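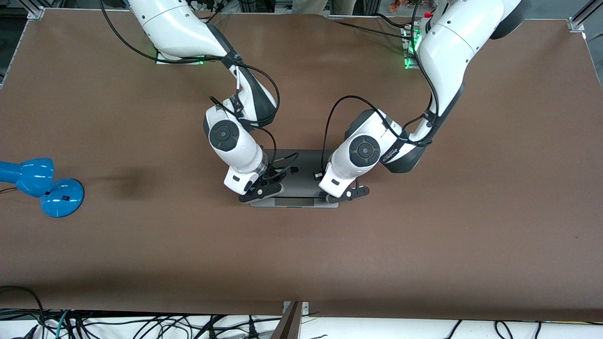

호밀빵 얘기 좀 길게 할게요. 어제부터 입이 근질근질해서 타래로 풉니다. 빵 안 좋아하시는 분은 뮤트 추천!

시작은 헌책방이었어요. 요시노리 사카모토(Yoshinori Sakamoto)라는 분이 쓴 북쪽 섬 빵 여행기를 3,000원에 샀는데, 표지는 다 바랬고 앞쪽 지도는 누가 색연필로 칠해 놨더라고요. 그런데 내용이 너무너무 재밌는 거예요. 지하철에서 읽다가 내릴 역을 지나쳤습니다.

책의 절반이 킨디브홀름(Kindivholm)이라는 섬 이야기예요. 바람이 세서 밀이 잘 안 되고, 그래서 다들 호밀을 심고, 빵은 한 번에 잔뜩 구워서 오래 먹는 동네. 갓 구운 빵은 애들이나 먹는 거고 어른은 사흘째부터 먹는다는 문장에 밑줄 쫙 그었어요.

섬 남쪽에 하타르(Hattar)라는 마을이 있는데 여기 빵은 둥글납작하고 가운데 구멍이 있대요. 장대에 주르륵 꿰어서 천장 밑에 걸어 두는 거죠. 북쪽 도트뷔(Dotby)는 완전히 반대로 네모난 틀에 꽉꽉 눌러 담아서 벽돌처럼 굽고요. 섬 하나에 빵 두 파벌!! 이런 거 진짜 좋아합니다.

두 마을 사람들이 서로의 빵을 놀리는 대목이 압권이에요. 하타르에서는 도트뷔 빵을 "문 괴는 돌"이라고 하고, 도트뷔에서는 하타르 빵을 "구멍에 붙은 빵"이라고 한대요. 구멍에 붙은 빵이라니 ㅋㅋㅋㅋ 혼자 한참 웃었네요.

저는 일단 도트뷔 파로 갔습니다. 집에 식빵틀이 있어서요(구멍 빵은 천장에 걸 데가 없음).

책에 나온 대로 적어 볼게요. 호밀가루랑 물이랑 호밀 발효종을 섞어서 하룻밤 재우고, 다음 날 남은 가루와 소금, 캐러웨이 씨를 넣어요. 반죽기 필요 없고 주걱으로 휘휘 저으면 끝. 밀가루 반죽처럼 매끈해지길 기다리시면 안 돼요. 처음부터 끝까지 진흙 같습니다 ㅎㅎ

재우는 시간은 14시간. 처음엔 너무 길지 않나 싶었는데 저녁 먹고 섞어 두고 자고 일어나서 커피 내리고 빨래 돌리고 나면 얼추 그 시간이에요. 생활에 끼워 넣기가 의외로 편해요.

우리 집 부엌이 좀 추워서 첫 번째는 영 안 부풀었어요. 두 번째는 전등만 켠 오븐 안에 넣어 뒀더니 표면에 작은 구멍이 송송 올라오는 거 있죠! 그 구멍이 보이면 바로 구워야 한대요. 더 두면 가라앉는다고. 저는 보자마자 잠옷 바람으로 뛰어다녔습니다.

반죽을 틀에 담을 때는 손에 물을 듬뿍 묻히세요. 기름 말고 물. 저 기름 발랐다가 윗면이 번들번들해지고 호밀가루가 떡처럼 뭉쳤어요. 물 묻힌 손으로 토닥토닥하면 윗면이 판판해지는데 이 과정이 이상하게 힐링임.

굽는 건 처음에 아주 뜨겁게, 그다음에 온도를 내려서 느긋하게요. 온 집 안에 흑설탕이랑 흙이랑 맥주를 섞은 것 같은 냄새가 납니다. 칭찬이에요. 최고의 칭찬!

다 구워서 저울에 올렸더니 969그램. 식빵틀 하나에서 이 무게가 나온다고요? 들어 보면 진짜 벽돌이에요. 하타르 사람들이 왜 그렇게 놀렸는지 손목으로 이해했습니다.

여기서 제일 어려운 단계: 안 자르고 기다리기. 천으로 싸서 하루는 무조건 둬야 해요. 첫 번째 빵은 못 참고 두 시간 만에 잘랐다가 칼에 속이 찐득하게 들러붙어서 칼 씻는 데만 한참 걸렸어요. 여러분은 참으세요... 저는 못 참았지만...

두 번째는 참았습니다!! 그리고 오늘, 2022년 3월 6일 아침에 드디어 개봉. 얇게 썰어지는데 단면이 촉촉하고 색이 진하고, 씹을수록 신맛 다음에 단맛이 올라와요. 저 식탁에서 박수 쳤어요. 남편은 식초 넣었냐고 물어봄.

뭐랑 먹느냐! 책에서는 짠 버터랑 훈제 생선인데 집에 훈제 생선이 없어서 고등어구이 남은 걸 살 발라 올렸거든요. 레몬 조금, 양파 얇게. 와... 이건 정식으로 메뉴에 올려야 해요. 의외의 복병은 묵은지였습니다. 씻어서 물기 꽉 짠 묵은지에 크림치즈. 호밀 신맛이랑 김치 신맛이 안 싸우고 손잡아요.

꿀이랑 먹으면 완전 다른 빵이 되고요, 오래돼서 딱딱해지면 섬에서는 부숴서 흑맥주에 끓여 죽처럼 먹는대요. 이건 아직 용기가 안 남. 해 보신 분 계시면 알려주세요.

가루 물어보신 분들: 저는 스쿠스티아(Skustia)라는 작은 제분소 통호밀 썼어요. 입자가 꽤 굵은 편이라 물을 많이 먹어요. 고운 호밀가루로 하실 분은 물을 조금 줄여 보시고, 숟가락으로 떴을 때 천천히 툭 떨어지는 정도면 됩니다.

발효종은 호밀가루랑 물을 같은 양으로 섞어서 매일 조금 덜어내고 새로 먹이면 돼요. 처음 며칠은 냄새가 좀 양말 같은데 버리지 마세요! 일주일쯤 지나면 풋사과 냄새로 바뀝니다. 덜어낸 건 부침개 반죽에 섞으니까 가장자리가 바삭바삭해져서 요즘 파전을 자꾸 부치고 있어요.

그리고 책에 9월 호밀 축제 얘기가 나와요. 그날만은 두 마을이 빵을 바꿔 먹는대요. 서로 맛없다고 투덜거리면서 접시는 싹 비운다고 ㅠㅠ 이 장면 읽고 하타르 구멍 빵도 굽기로 결심했습니다. 걸어 둘 장대는 커튼봉 남은 걸로 어떻게 해 볼게요.

혹시 북유럽 빵 책 재밌는 거 아시는 분은 멘션 주세요. 레시피만 있는 책 말고 이렇게 동네 사람들 티격태격하는 얘기 많은 걸로요! 저는 고등어 한 장 더 올려 먹으러 갑니다.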